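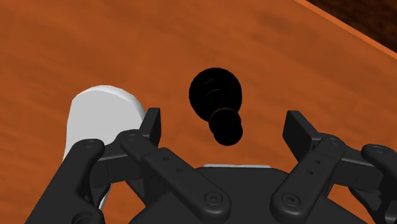
Liltard 기내용 발걸이 (이코노미석용)

앞좌석 트레이 암에 걸어 쓰는 해먹형. 장거리 탈 때 다리 붓는 분들 많이 찾으심. 색상은 차콜, 네이비.

무게 154g
끈 길이 최대 110cm (버클로 조절)
발판 폭 12cm
접으면 파우치에 쏙. 파우치 포함임

6월 입고분부터 버클 바뀌었습니다. 예전 버클은 소리가 좀 났음. 구형 쓰시는 분은 버클만 따로 구매 가능, Ratberg 부품 코너에서 찾으세요.

키 작은 분은 끈 제일 짧게 하고 쓰시면 되요. 비상구석, 벌크헤드석은 걸 데가 없어서 사용 불가. 항공사에 따라 이착륙 때 접으라고 합니다. 아예 못 쓰게 하는 곳도 있으니 타기 전에 확인 하세요. 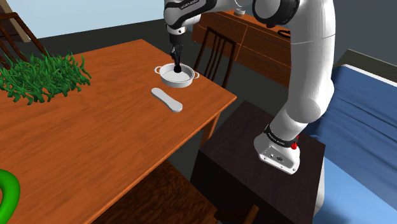

나무 테이블 위 손잡이 두 개 달린 흰 냄비

구매 후기
"약 13시간 비행에 썼어요. 좌석 간격 좁은 비행기였는데 무릎 뒤가 훨씬 덜 눌림. 옆사람이 어디서 샀냐고 물어봄. 다만 처음에 길이 맞추는 게 좀 귀찬음." - Temitope Okafor

세탁은 찬물 손세탁, 건조기 금지. 끈은 떼고 빠세요.

오후 2시 전 주문은 당일 출고. 교환은 미사용 제품만, 파우치까지 같이 보내주셔야 함. 같이 많이 사시는 것: Pinetti 목베개, Ekwueme 압박양말 (사이즈표 꼭 보고 주문)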